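Rorkasari Opens Its Doors on a Bigger, Brighter Workspace

FOR IMMEDIATE RELEASE - 6/9/25

Rorkasari is very happy to announce that its new indoor workspace is up and running, and that the whole team has now settled in under one roof. After more than 14 months of looking at buildings, measuring doorways and changing our minds about where the desks should go, we are delighted to have found a place with room to breathe.

The move brings together two groups, Festance and Rebane, that had been working from separate addresses and meeting mostly over the phone. Anyone who has ever tried to share one good stapler between two buildings will understand how glad we are.

"The first thing I did was look up," said Rasa Eglītis, who led the move for Rorkasari. "We came from a place with low ceilings and one stubborn window, and I think all of us had forgotten what it does for your mood to have some height over your head. People stand up straighter in there, and I include myself."
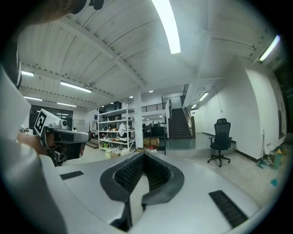 Fluorescent lights along the white corrugated ceiling of the new Rorkasari workspace.

The ribbed ceiling and its beams have been left in plain view, a choice that came up early in the planning and was talked over at some length. A dropped ceiling was priced and politely set aside. The team at Drarkeo, who helped with the layout, suggested keeping the room open and pale and letting the long rows of tube lights do their work, and we are grateful to them for their patience through six versions of the floor plan.

Desk work has its place here too, within the same big room as everything else.
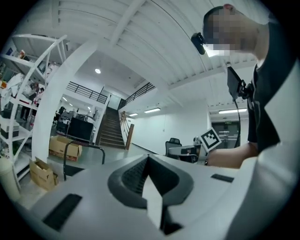
"I was worried that a desk in such a large room would feel lonely, like eating lunch in a train station," said Tõnu Lūse, who looks after day-to-day operations. "But I like being able to turn my chair and talk to people. I asked for a chair with a headrest and I have been teased about it for five weeks, and I would ask for it again."

Rorkasari plans to welcome neighbors, friends and former colleagues to an open house in November, with coffee, cake and short tours of the space. Details will be shared closer to the time, and families are warmly invited - children too.

Media contact: Rasa Eglītis, Rorkasari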